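Thu 8 August

Second day on the linen dye trials. Holtero extract arrived late yesterday, so batch 3517 went into the pot this morning in place of the Whitlock madder. Same scouring as last time: washing soda, an hour at a simmer, two rinses, left to cool in the bath. Alum at the usual strength. I forgot to write down the pH of the rinse water before I poured it away, so there is a gap in the table for that one.

Bath went up to temperature slowly. The left-hand ring is still weak and I had to move the pot across – lost a few minutes there. Held it at sixty, stirring every so often. The colour took quickly at the selvedge and much slower in the middle, same as in October. I think the cloth is folded too tightly when it goes in. Next time open it out fully and use the wide pan, even if it means doing half lengths.

Swatch numbering: anything from the old Zirnavmont roll keeps its number, new linen starts at 1303. Please don't renumber the old ones, the wash records are all keyed to them.

Wash test on last week's pieces, four cycles at forty:
Eris linen, alum only – slight loss, still even
Eris linen, alum and tartar – hardly any change
Zirnavmont linen, alum only – patchy, paler along the fold
Zirnavmont linen, alum and tartar – not done, ran out of cloth

Cotton was meant to be the comparison but I have left it until the linen is sorted out. The pale pinks are the hardest to judge under the strip light and I would sooner look at them by the window in the morning. A pink cloth on a table, with cutlery and white paper flowers on it, is the sort of use we should be dyeing for, so stains want testing too: oil, tea, tomato.
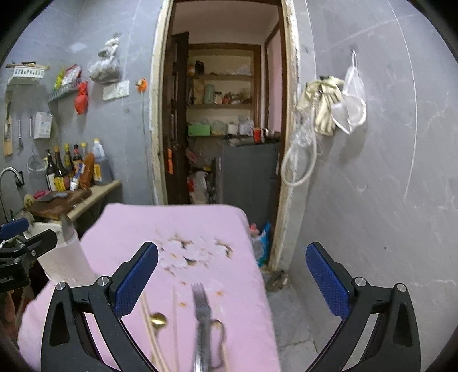
Gregor Drummond thinks the fold marks come from the scour and have nothing to do with the dye bath. He would scour one length flat and one folded, then dye both flat in the same pan. Fair enough. I have cut two lengths from the Zirnavmont roll for it and put them to soak.

To do: order tartar, get the ring looked at, find the other thermometer.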